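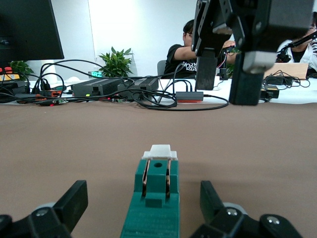
*Green printed block with its white cap and copper wires, between the gripper fingers.*

**Lunell showroom and workshop refit: progress report**
2021-08-21

Hi Pin-yu Chuang,

You asked for a proper update before the next payment goes out, so I'll try to keep the chatter down (no promises).

The Merkberg kitchen display is in! Base cabinets, wall cabinets, pull-out pantry, all of it. The doors came back from the spray shop a shade too gray the first time and I sent them back, which cost us 3 weeks but nothing on the invoice. They look great now. I'm still waiting on the toe kicks, and the end panel next to the fridge housing has to be scribed again where the wall bows out.

The built-in closet is further behind than I'd like. Yeh drew it with full-height sliding doors, and the ceiling on that side drops enough that the top track binds. We've agreed on shorter doors with a fixed panel over them. New drawings are done, and cutting starts as soon as the board gets here.

On money, we've spent nearly 3000 of the hardware budget, mostly on soft-close hinges and drawer runners. I'd like to move what's left over to lighting, if that's okay with you. The under-cabinet strips we priced in the spring have gone up and I really don't want to open with dark countertops.

Cernham is holding 24 handles for us in the brushed finish. They need a yes or no from you on those, and so do I on the lighting.

Countertop templating is booked for September. I'll send the fitter's dates over when I have them.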